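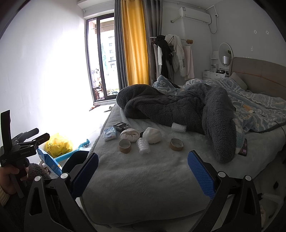 Finding your way underwater is a skill most new divers put off, and I can see why, because on your first dives there is always somebody in front of you whose fins you can follow. Sooner or later, though, you will be the one in front, and it is a fine feeling to bring your buddy back to the anchor line without having to pop up and look for it. A good part of the learning can be done at home, long before you get wet. Imagine for a moment that you are very small and swimming over a bed like the one that opens this chapter, where a pale gray, fuzzy blanket drapes over the edge of the mattress. The blanket is your sandy flat, with small things scattered over it like rocks, and the mattress edge is your drop-off. As long as you keep that edge on the same side of you, you know which way you are going, and when you turn around it should be on the other side. Divers call this following a contour, and you will use it more than any other trick in the book.

In Chapter 5 you learned to hold your depth and stay level in the water. We will lean on that now, for it is very hard to read a compass while you are sinking! Our practice site is the cove at Jarketberg, which has a gentle slope, a rope at 6 meters and an old mooring block at 12 meters. If you train somewhere else, ask your instructor for two landmarks of the same sort and pencil them into the margins as you go.

Before You Begin

You will need a wrist or console compass, a slate with a pencil tied to it, and a clear stretch of floor. Pick a landmark at the far end, set your heading on it, and walk toward it slowly with the compass held level and straight out from your chest. Then turn halfway around and walk back. Go through the whole thing again with your eyes on the compass alone - a friend should walk beside you for this part - and see where you end up. 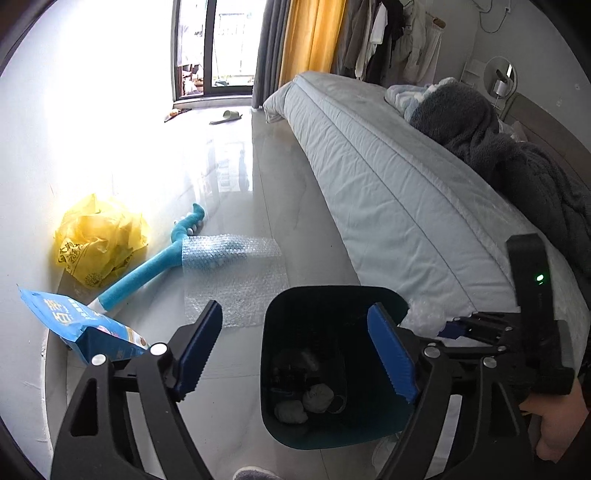
Figure 6.1 A tiled bedroom floor and sliding glass door.

Keep metal things away from the compass while you practice. Kieran Penrose, who taught me to dive at Prulport, once had me walk his hallway 17 times before he noticed the big steel flashlight clipped to my belt, and I still hear about it.

Words to Know

Heading: the direction you mean to travel.
Reciprocal: the heading that takes you straight back.
Lubber line: the fixed line on the compass that you point where you want to go.
Kick cycle: one full kick with each leg, used for measuring distance.

We will start with the kick cycle, so have your slate handy.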